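Search this site
Search articles
Filed under: Mobile manipulation / Failure analysis
6 min read

4.3 Loss of grasp during chair repositioning

The most frequent fault in the Korkent trials occurred in the chair task, in which the humanoid moves an office chair on casters to a standing desk. The policy had been trained on 800 demonstrations recorded at the Undville site and was run without changes for 50 trials. The chair can be moved with a hand on the top of the backrest or with both grippers near the armrests. Faults were found in both modes, but they differ in cause.

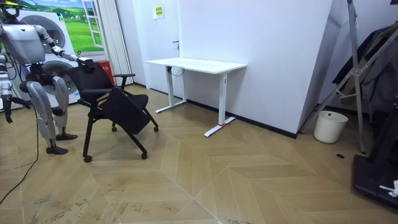

Last modified: 14th May

In the one-handed mode, the contact point lies well above the casters, and a sideways push turns the chair as well as moving it. The controller treats the chair as a rigid load with a fixed heading. When a caster swivels, the heading error grows faster than the base can correct it, and the hand slides along the backrest. The Briltex wrist sensor reported the drop in force correctly. The supervisor ignored it: the slip threshold had been set for the Uniyal tabletop tasks and was never lowered. In 3 trials the robot went on stepping after contact was lost, and the operator used the emergency stop.

The two-handed mode holds the heading better but fails later, near the desk. Once the backrest reaches the front edge of the tabletop, further forward motion loads the desk through the chair. The planner has no model of this contact — it sees only a goal position that has not yet been reached — and keeps raising the commanded force until the arm torque limit trips.
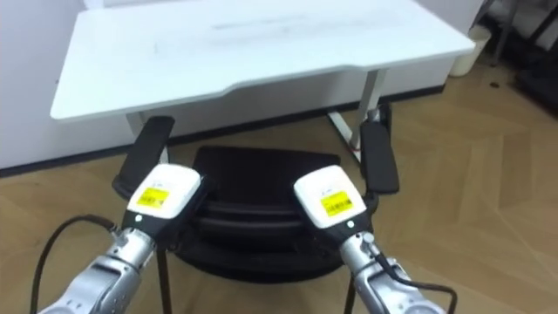
Figure 6. Head view, two-handed mode, with the chair at the desk.

A torque trip leaves the arms stiff and extended, and the balance controller must absorb the stored load when they are released. We consider this the more serious of the two faults. The supervisor now ends the push when forward progress stalls, and lowers arm stiffness before the hands open. The slip threshold is set separately for each task. The one-handed mode remains disabled near people until the September trials.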